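Planner release notes: Primidar 19 in simulation

The June build of Primidar is now the default planner for all Oledus house environments. The main change is in how the search handles views with little texture. Earlier builds treated a low feature count as a localization fault and stopped the arm. The new build keeps the last good pose, lowers the speed limit and turns the wrist camera in small steps until enough landmarks return. A stop is issued only after 15 steps without a match.

Wrist camera renders from the Mahuika house: a mostly bare stretch of blue wall with part of a framed picture, and the parquet room with the dining table.

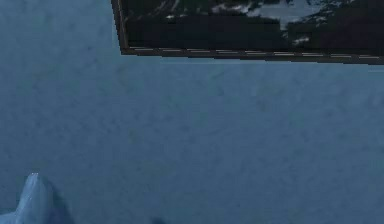
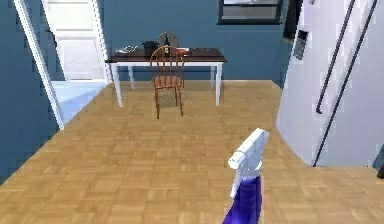

We ran 383 episodes against the previous build with identical seeds. False stops fell from 154 to 19. Planning time per cycle did not change measurably. Most of the remaining false stops happen close to walls, where the depth estimate is noisy and the collision margin grows faster than it should. A fix is in review on the Urnov branch.

Two interface changes need attention. The recovery settings have moved out of the controller config and into the planner config – old files still load, but the values are ignored and a warning is written to the log. The replay tool now stores the pose estimate and the commanded pose as separate channels, so scripts that read the merged channel must be updated before the next merge.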